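The Quiet Hand

1. Sign-up

The robotics club at Hunwood High met in the old sewing room, which had the best tables in the building and the worst outlets. The club's purpose that fall was to teach a machine to pick up a dinner roll. The machine belonged to the district. The rolls belonged to the cafeteria, which did not know it yet.

I joined late, in November, on the advice of a guidance counselor who felt my applications were "quiet." There were two jobs left. One was treasurer of snacks. The other was demonstrator, which meant holding a gripper with a trigger on it and picking things up so that the machine could later study how a person did it. I had been picking things up for sixteen years. I took the second one.

2. The Kadovwood Invitational

Our captain explained the stakes. The Kadovwood Invitational had a tabletop event, and every team needed 840 clean demonstrations to enter. A clean demonstration began with the hand open, went to the object, closed, lifted, set down, and opened again. Sneezing in the middle was a fault. So was hesitating.

"The machine learns everything you do," the captain said. "If you dither, it dithers."

I asked what had happened to the last demonstrator.

"Dithered," said the captain.

Ostrowski High had won the event 3 years running, a number our captain always wrote as a numeral, on the whiteboard, underlined. Their robot was said to butter the roll. Mornari Prep had sponsors and matching jackets. We had tape on the fingers, and the tape was mine to look after.

3. Technique

By my second week I was dreaming in grasps. I passed the peas at dinner in one smooth arc and paused with my hand open above the table, waiting for somebody to say "good." My mother said I could put my elbow down now.

At the club, the rolls went stale and got easier. Then they got so stale they skated. The captain ruled that skating was realistic. I logged 94 in one afternoon and was thanked by the team in the form of a nod.

The trouble came with the run we called the empty start. The captain wanted the machine to know what a table looked like before there was anything on it to want, so I was to hold the fingers over the bare wood and wait for a teammate to put down the roll. The teammate had gone to the cafeteria for a fresh one. There had been a conversation there, apparently, about ownership.

I waited. I had never looked at the table before. The grain came down from the corner in long streaks and then bunched up in the middle, into ovals, like a map of some place with very gentle hills. The tape on the left finger had begun to fray along the bottom. I noticed I was not dithering. I was just not doing anything, and doing it quite well.

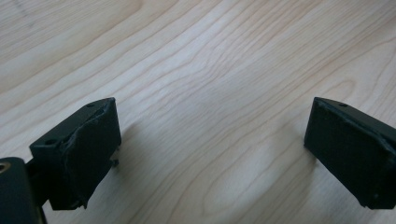

4. Results

The machine watched all of it, of course. On the day of the Invitational, our arm rolled up to the mark, opened its fingers above the table, and stopped. The roll sat in front of it. The clock ran. One of the Mornari jackets coughed.

"Is it broken?" the judge asked.

"It's waiting," said the captain, in a voice I had not heard before.

It waited the full two minutes. Ostrowski buttered. We came last, with a note on the score sheet that said "very steady," and I copied the note into my applications that night, under activities.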